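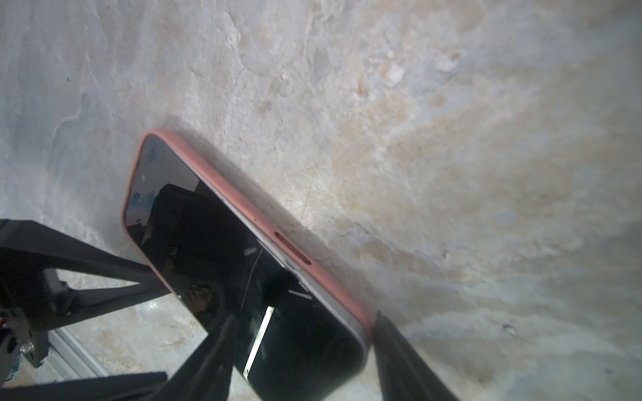
Most advice on cutting down phone use is written by people who have never tested it, and I include some of my own colleagues. Put it in a drawer, turn the display grey, leave it in the hall overnight. There are apps that promise to help as well, and you may have paid for one. My own suspicion is that a phone lying there with its screen off and black, in its pink case, pulls at a person about as hard as one that is lit up, and that most of the advice does very little. I could be wrong, so we are going to check.

**We need 109 adults in and near Heywood** for a four-week study starting in August. Half of you will follow a set of popular tips. The other half will be asked to carry on as normal - no tips, no telling off.

You should:

- be 18 or over
- have owned a smartphone for at least a year
- be willing to fill in a short paper diary each evening
- not be taking part in another sleep or phone study

Believers and doubters are both welcome. Please don't join hoping to be cured of anything. An earlier online survey had 1251 replies and told us mainly that people guess badly at their own habits, which is why we now want diaries.

You will be paid £300, in two halves, the second when the last diary comes back. We don't read messages or look at photos, and we won't ask you to install anything. You can drop out whenever you like and keep what you've been paid so far.

To apply, write to Shahnaz Debnath at the Zositham study office with your age, your postcode and a line on why you're interested. Questions about payment go to Ruairí Hegarty. If you sell a phone-use app, please don't apply - two of you did last time.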